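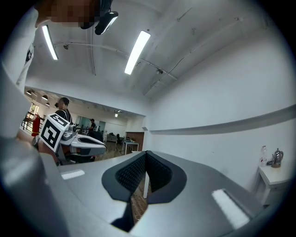
Leobardo Manríquez asked, after reading the first draft of this card, whether "cable work" meant the cables themselves or the whole room they end up in. He thought a reader looking for plugs and strips would miss the set under the old title. The title is now the one below.

# Drurum Floor Cables

Notes on a set of recordings about power strips, adapters and loose cables on the floor of a furnished room. Version 2, dated 15 June 2026.

## What is in it

- 300 clips, all indoors
- 17 task names, listed in `tasks.csv`
- 13 clips held back for checking, listed in `holdout.txt`

Every task concerns a cable or something a cable goes into. Typical ones are "move strip away from table leg", "straighten strip", "seat adapter", and "put cables in bag". Wiping, sweeping and furniture moving are left out. Those are in the Pacheco set.

## The room

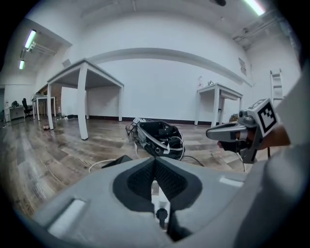 Labels for places in the room are kept short and use the nearest large thing. A cable is "by table", "by wall", "by bag" or "open floor". Where it touches two of these, the first one in that list wins. "By bag" covers the wires that have spilled out of the black bag as well as the ones still stuffed inside it, and also the cable trailing off on the other side. Tables are not numbered. Small things on the floor get the label "other" unless a cable runs under them.

The floor is wood plank. Plank color varies from brown to gray to tan, so do not use color alone to separate floor from cable in the darker clips.

## Labels for strips and plugs

A strip is labeled once per clip with its angle at the start and at the end: flat, slanted or upright to the near wall. Adapters count as part of the strip while they sit on it. Once pulled free they become "adapter, loose" and get their own row.

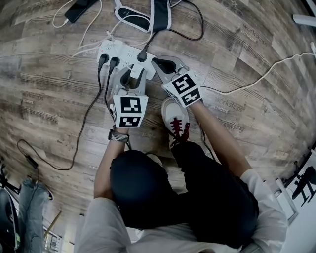

The same goes for plugs with a cord attached, except that the cord keeps the label "cable" through the whole clip. If both ends of a cord are out of view, write "cable, ends unknown" and do not guess.

## Known problems

- White cables on white furniture were missed in the first pass. Wanpen Wattanapong redid these by hand.
- "Coil" and "bundle" were used for the same thing in version 1. Both are now "bundle".
- Two task names differ only by a plural. They are kept so that old scripts still run.

## Use

Read `tasks.csv` first. The column `place` uses the four labels above plus "other". Send corrections to Wanpen Wattanapong with the clip number and the row.

Related sets

Pacheco Floor and Furniture
Rosico Shelf Sorting
Conard Bags and Boxes
Drurum Floor Cables, version 1 (old labels)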